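机构培训平台迁移与课程整合：发言备注

（内部分享会，第二场，下午三时开始） 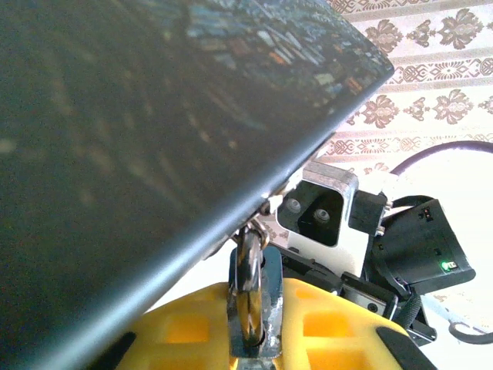
图1 深灰色面板边缘与下方的金属扣件

开场
各位同事、各位合作机构代表，下午好。本次发言介绍Corley培训中心将原有课程系统迁移至Clustura平台的工作情况，重点为数据整理、课程改编和机构用户支持三个部分。提问请留至最后一节。

一、背景
中心面向中小企业及公益机构提供讲师授课与在线课程。原系统由Bernura项目组于早期搭建，报名、考勤与证书分别存放，跨机构统计须人工合并。理事会于三月批准迁移方案。
（此处稍作停顿，切换至架构图。）

二、数据整理
迁移前共清点学员记录1788条。经核对，重复或信息不全的记录在导入前单独处理，由所属机构确认后方可写入新系统。证书编号沿用旧规则，不作变更。
如有代表问及历史成绩，请说明：成绩可查询，但不支持在线修改，更正须提交书面申请。

三、课程改编
首批上线课程16门，涵盖财务基础、项目申报、客户关系管理和信息安全。每门课程保留讲师授课版本，在线版本按单元重新编排，单元测验可中途保存。
Georgiou分部承担了试讲工作，其反馈意见主要集中于两点：视频字幕字号偏小，测验返回路径不清晰。两项均已列入修改清单。
（财务基础课程的演示约需四分钟，时间不足时可略去。）

四、机构账户与费用
标准机构账户上限为1000名学员，超出部分须另行申请。公益机构年费为810元，企业机构按合同执行。账户管理员每机构不超过两名，变更时请以盖章函件通知中心。

五、后续安排
旧系统转为只读，保留至本年度结束。管理员培训定于每周四上午举行，线上线下同步。技术问题请通过平台工单提交，勿发送至个人邮箱。

提问环节
预计会问及数据存放地点、离线学习和发票抬头三项。前两项由技术组答复，发票事宜请会后与财务处联系。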